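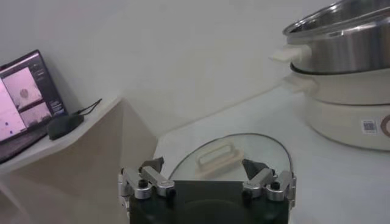
Guido Ruggiero wrote in after the last issue to ask why the lid grasp still goes through a separate planner when the bun transfers come straight from the learned policy. His view is that two code paths mean two sets of timing bugs, and that the handover between them is where he would look first for the stalls we reported.

He is right about the handover. Zolurero, the task sequencer, used to pass control by setting a flag that Vikley polled once per planning cycle. If the flag changed while a trajectory was being sent, the arm held its last setpoint until the next cycle. The worst hold in the logs was 900 ms. Since the October build the handover is a blocking call with a timeout, and the receiving side must return a valid first setpoint before the sender lets go.

The separate path stays for now. Clear glass gives poor depth at both wrist and head views, so the lid pose is fitted from the rim and the handle in colour only. The fit returns a centre, a heading for the handle and a confidence value. Below the threshold the planner asks for another view and does not close the fingers. The policy has no equivalent check, and adding one would mean relabelling the lid episodes.

Posted in October | by the Hunico editors | 4 comments

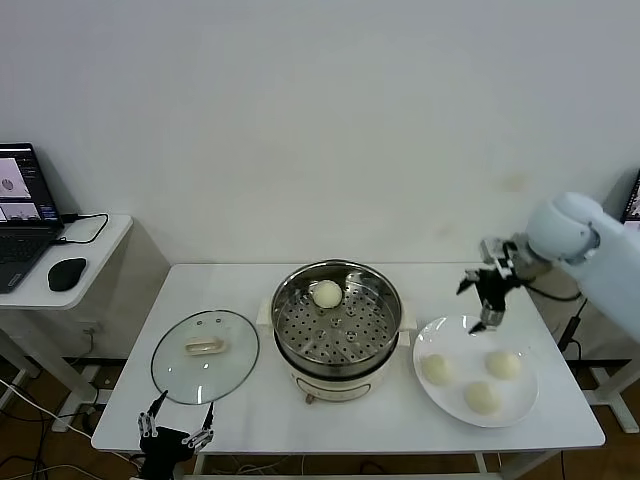 On the transfer side, the main change is in how the state of the task is stored. The old version kept a running count of buns moved and trusted it. A dropped bun, or one put back by hand, left the count wrong for the rest of the run. The sequencer now rebuilds its state from the head view before every pick: which buns are in the tray, which are on the plate, and which arm has a clear approach. The cost is one extra inference per pick.

Replay of 407 recorded episodes through the new state code found two faults. Buns touching on the plate were sometimes merged into one, and the handle of the lifting clip was twice labelled as a bun. The first is fixed in the mask splitting step. The second is open. 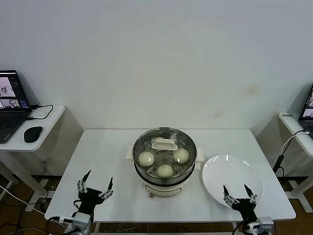 Hunico Manipulation Software Group

Bianchini, the logging tool, has moved to a single clock for both arms and all views. Old logs can be read but will not be realigned. Please set the buffer to 2000 messages before recording, as the default drops joint states when both grippers are streaming. Config changes go through the usual review.

We use cookies to remember your newsletter settings. Accept | Manage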